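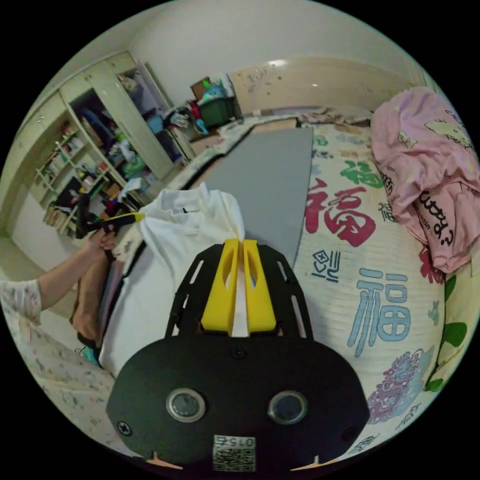 I've been putting off the shirts since October, and if you've ever opened a wardrobe door and had a jumper land on your foot you'll know why. Mine had got to the stage where anything I needed was behind something I didn't. So this month's home corner is about folding, and folding on the bed in particular, as I don't own a table big enough and I don't suppose many of you do either. A long grey board laid over the mattress makes all the difference, and the white shirt went on it, collar and all, still bunched up in a heap. The shelves behind the open door are as crammed as ever with clothes and bags, so please don't think I'm writing this from a show home!

Why a board at all? Well, a mattress gives. You smooth a sleeve down, lean on it, and the whole thing slides off towards the dip you've just made. I used to do it on my knees on the carpet, which was fine until I was thirty or so. Mine is 80 cm long and came from Bullis, the shop on the corner by Nardale station (they'll cut one down for you if you ask nicely, and it took them 2 minutes).

The method, such as it is. Lay the shirt face down with the collar at the far end. Do up the top button and the third one, and leave the rest alone. Bring one side in to the middle, lay the sleeve straight down the back, then do the other side. Fold the bottom up in two goes and turn it over. Rafail Karamanlidis wrote in after the last issue to say he folds his in three, because his shelves are only 22 cm deep, and I've tried it and he has a point – they stand up on end like books, and you can see all the collars at once.

Thin cotton is the awkward one. It slithers and creases if you so much as look at it, so I do those last, when I've got my hand in. 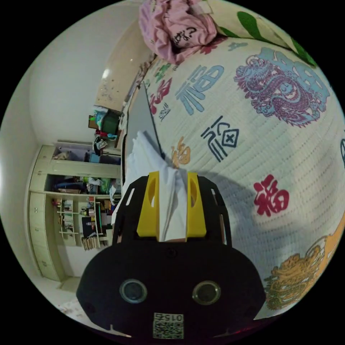 *White cloth at the end of the board, with the 福 bedding underneath.*

A few of you asked about ironing first. I don't, for everyday things. I give each one a good shake and smooth it with the flat of my hand, and that does me for work. Best shirts go on hangers and stay there.

Next time it's bedding, fitted sheets included – if you've got a way of folding those that doesn't end in a ball, send it in and I'll give it a go. Leave your notes at the Gazi counter by 30 October, please, or pop them through my door.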